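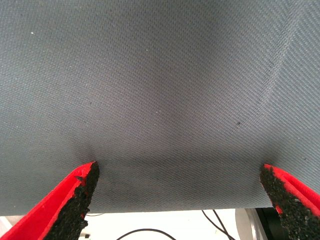
June – 4 min read
Posted by the blog owner

I finally finished the self-published book on who pays for wars, the one from Eichhorn, and it took me most of the month (I read at breakfast, and I'm slow). It gathers 68 essays, almost 200 pages of them on arms sales alone.

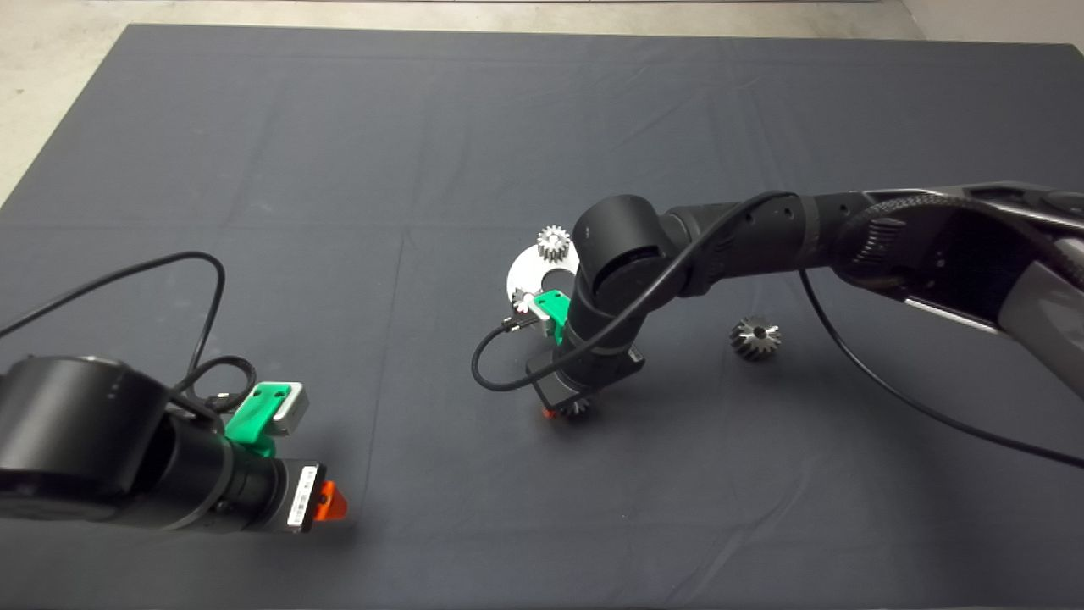
Metal parts on a dark gray cloth.

What stayed with me was the chapter on sanctions. The writer wants us to ask who goes hungry first,

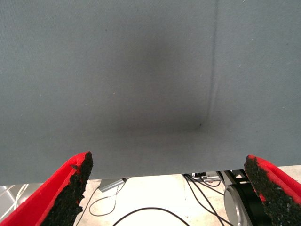

and then to ask it again about the next country, and the next. I had to put it down twice – once on page 162, where a whole town loses its water.

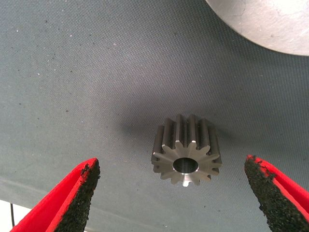

My one quarrel is with how tidy the blame gets. Governments lean on each other, and on banks and voters too, like the pointed teeth around that little metal gear, and I'd have liked more about the hole in the middle, where ordinary people could push. Still, I'm lending my copy out!

Recent posts
Fifty years of peace marches
What I read in the spring
Letters I never mailed to Congress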